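Retine Handheld Gripper Kit: Setup Guide
Section 4. First recording session

Category: Guides / Handheld Kit / Getting Started
Last updated: January

This section covers your first recording session with a pair of Retine handheld grippers. It assumes that you have finished Section 3, that both grippers are charged, and that the Pramotari software is installed on the recording computer. If the software has not been installed, go back to Section 3.2 before you continue.

Allow 60 minutes for the first session. Later sessions go faster, and the room check in 4.2 can be skipped if nothing in the room has been moved.

4.1 What you need

Two handheld grippers, left and right
Two marker cubes, one for each gripper
The head unit with its cable
The recording computer with Pramotari open
A small table or stand
One object to pick up and one open container

The left and right grippers have the same body but different firmware settings. The side is printed on the inside of the handle. If the label has worn off, press the side button twice and read the name that comes up in Pramotari under Devices.

Note: Marker cubes from the older Mornitz kit fit the same mount, but the patterns are different and Pramotari will not recognize them. Do not mix the two sets.

4.2 Prepare the room

1. Choose a work area with a clear spot for the operator to stand. A normal office or lab is fine. The room does not have to be emptied, and furniture in the background does not affect the recording.

2. Place the table where the operator can reach all of its top without leaning. A side table works well for single-object tasks. For tasks that use both hands over a wide area, use a desk.

3. Turn on the overhead lights. Close the blinds if sunlight falls directly on the table.

4. Move loose cables out of the operator's standing area. If a power strip has to stay on the floor, push it against a wall or under a piece of furniture and tape down the cable.

CAUTION: Trip hazard. The operator looks at the task and not at the floor during a recording. Check the floor before every session, including sessions held in the same room on the same day.

5. Remove or cover other printed marker patterns near the table, such as calibration boards. Equipment with its own tags can stay in the room if the tags are from a different set. See Appendix B for the list of tag sets.

4.3 Attach the marker cubes

1. Turn off both grippers.

2. Hold the gripper with the fingers pointing away from you. The mount is on top of the body.

3. Line up the notch on the cube with the notch on the mount. Push down until the cube clicks.

4. Pull the cube gently. It should not rock or turn. If it does, take it off, wipe the mount with a dry cloth, and try again.

5. Repeat for the other gripper. The left and right cubes carry different IDs, shown in small print on the underside. Match each cube to its side.

CAUTION: Do not touch the printed faces with wet or oily hands. Do not use alcohol or glass cleaner on them. A scratched or shiny face can cause tracking to drop out. Replacement faces are sold in the Macedo spare parts pack.

4.4 Connect and check tracking

1. Turn on the head unit and wait for the steady light.

2. Turn on the left gripper, then the right. Each one gives a short buzz when it connects.

3. In Pramotari, open Session > New. Both grippers should be listed as Ready.

4. Put on the head unit and tighten the rear dial until the unit stays put when you nod.

5. Look at the table and hold both grippers in front of you. The tracking bars for both sides should turn green.

6. Lower the left gripper to your side, then raise it again. The left bar may turn yellow while the gripper is low. It should go back to green within 3 seconds.

7. Do the same with the right gripper.

If a bar stays red, go to 4.7.

4.5 Calibrate the fingers

Calibration tells the software how far apart the fingers are when the trigger is released and when it is fully pulled. Do it once per gripper at the start of each day, and again after you change the fingers.

1. Select Calibrate > Left.

2. Release the trigger and keep still until you hear a tone.

3. Pull the trigger all the way and hold it until you hear a second tone.

4. Repeat steps 2 and 3 when prompted. The software takes 10 readings for each gripper.

5. Select Calibrate > Right and follow the same steps.

Note: Pull the trigger at the speed you would use in a real task. Very fast pulls give uneven readings, and the software will ask you to start over.

4.6 Record a practice task

The practice task is a one-handed pick from an open box. It is short, and any mistakes in setup usually show up in the first few tries. The steps below are for a right-handed pick. For a left-handed pick, swap the sides.

1. Put the open box on the table. The lid can stay attached as long as it does not block the operator's view of the inside. Fold it back or prop it up along one side.

2. Put one small object in the box. Choose something in a color that stands out from the box.

3. Stand facing the table with your feet flat on the floor. Let the left arm hang in a relaxed position with the gripper in hand. Keep holding the left gripper even though the task does not use it.

4. Press the side button on the right gripper once to start recording. You will hear one beep.

5. Reach toward the box with the right gripper. Keep the marker cube facing up as the fingers go down into the box. Tilt your wrist only as much as you need to.
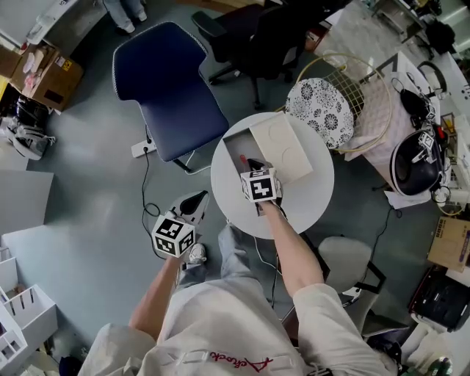

6. Close the fingers on the object with a slow, even pull of the trigger. Do not squeeze harder once the object is held.

7. Lift the object straight up until it clears the sides of the box, then set it down on the table next to the box.

8. Open the fingers, move the gripper back, and bring your arm to your side.

9. Press the side button once to stop. You will hear two beeps.

10. Put the object back in the box by hand, in a slightly different spot, and record again.

Record at least 10 takes. Discard a take by pressing and holding the side button after the two beeps. Discarded takes are kept in the Trash folder until you close the session.

Note: A dropped object does not ruin a take. If you can pick it up again without moving your feet, keep going. Pramotari has a Recovered tag that you can add afterward.

CAUTION: Pinch hazard. Keep your free fingers away from the gripper jaws. Do not hand an object to another person with the gripper.

4.7 Problems during the first session

Tracking bar is red on one side
The cube is on the wrong gripper, or the wrong gripper was turned on first. Compare the ID on the underside of the cube with the ID in Devices. Swap the cubes if needed and restart both grippers.

Tracking bar flickers when the gripper is inside the box
The sides of the box or the lid are hiding the cube. Use a lower box or turn it so that the lid is on the far side from your hand. If the box has to stay as it is, move half a step closer so that you look down into it.

Tracking is fine on the right but is lost on the left for most of the take
The left gripper is too low or behind your hip. Bring the left hand slightly forward. Short losses on the idle side are filled in by the software and do not need to be fixed.

Error 41
The gripper lost its connection during a take. The take is saved up to that point. Check the battery, turn the gripper off and on, and wait for the buzz. If Error 41 comes back in the same session, update the firmware as shown in Section 3.5.

Finger position jumps in the preview
Calibration was done with the wrong fingers selected. Open Settings > Fingers, pick the type that is fitted, and repeat 4.5.

No beep when the side button is pressed
The sound is off or the session has not been opened. Check Settings > Sound first.

4.8 Review and save

1. Take off the head unit and set it on a desk or shelf with the cable loosely coiled. Do not leave it hanging by the cable.

2. In Pramotari, open the session and select Review. Play the first take and the last take from start to end.

3. Check that the gripper stays in view during the pick and that the finger readout closes at the same moment as the fingers in the video.

4. Add tags where needed. The task name is required. Object and room names are optional, but they make it easier to find a take later.

5. Select Save and Close. Wait for the progress bar to finish before you turn off the computer.

Note: Other people in the room may be recorded in the background. Tell them before you start. The Blur People option under Export covers faces in exported files and leaves the original files unchanged.

4.9 Storage

Turn off both grippers. Remove the marker cubes and put them in the foam slots in the case, printed faces away from the zipper side. Store the grippers with the fingers open. If the kit will not be used for a month or more, charge both grippers to half and keep the case in a dry place.

Continue with Section 5, Two-handed tasks.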